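Search this collection
Enter title, author or keyword
Home Issues Authors Submit Contact

3.2 Collecting demonstrations

All demonstrations were given by remote control. The operator sat beside the table with a direct view of the arm and moved a small hand controller, and the arm followed the motion of the controller as long as a foot pedal was held down. Letting go of the pedal stopped the arm and let the operator return the hand to a comfortable position. We had first tried guiding the arm by hand, as in the earlier Gachanja study, but the operator's forearms kept hiding the objects from the overhead view, and the recordings were hard to use for training.

Four operators took part. Two had used the arm before, and two had not. Each new operator practiced until they could complete eight tasks in a row without a restart. Practice runs were saved but are left out of the training set. Manon Turcotte trained the operators and wrote the instruction sheet, which stayed the same through the whole collection period.

Before each run, the Jiron scheduling script showed one short instruction on a screen, such as "put the banana in the bowl" or "open the toaster oven." The operator then laid out the objects by hand. We asked for a layout that differed from the previous one and did not ask for any fixed pattern. Objects not named in the instruction were left on the table, so that the policy would have to tell the target apart from everything else. The toaster oven was part of the layout too – its door and its knobs make it a harder object than the loose dishes and toy food.

Planned collection was 1000 runs. We kept 829. A run was dropped if the operator gave up, if the arm reached a joint limit, or if the recording had a gap in the joint readings. Runs in which an object slipped and was picked up again were kept and marked as recoveries. Of the runs we kept, 100 were set aside for checking the policy and never used for training.

Joint positions, controller motion and overhead images were written to one file per run with the Brallivum logger. Labels were added afterward by a second person who had not operated the arm in that run. Where the label and the original instruction did not agree, the label was used.

Figure 3 gives two overhead views of the table. The layouts are dense by the standards of this kind of work, and the arm itself can cover a good part of the left side while it moves. We did not remove such images from the training set.

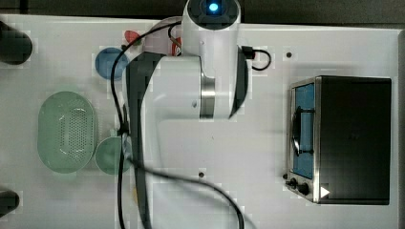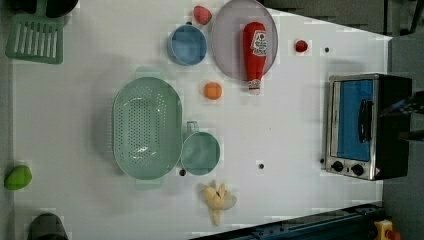
Figure 3. Overhead views of the work table with the toaster oven at right. First image: the arm over the table. Second image: dishes and food items, with the gripper over the oven.

Related items
Gachanja: hand guiding for kitchen tasks
Labeling recoveries in remote control data
Trovside workshop notes, May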